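Ticket 721: Bellis finish still tacky
Status: reopened by customer

Zumetti support closed this with "allow more drying time." I allowed 32 hours, and the tin says 2. The second coat grabs my sleeve when I lean on it. I doubt another night will change much.
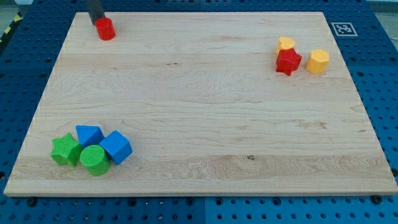

Your reply blames the wood, which I don't buy. The Skarnness oil went onto the same stock last winter and set hard. Maple is pale and fairly tight, and you can see the wavy grain and the faint seams running across the board, so I'd accept slow soaking in. I wouldn't accept glue.

Tried so far: wiped back with a rag, sanded at 300, recoated thin. Same result. The Sallen store says the batch is fine but wouldn't say how they checked.

Please send the batch test or a refund. Leave the ticket open this time.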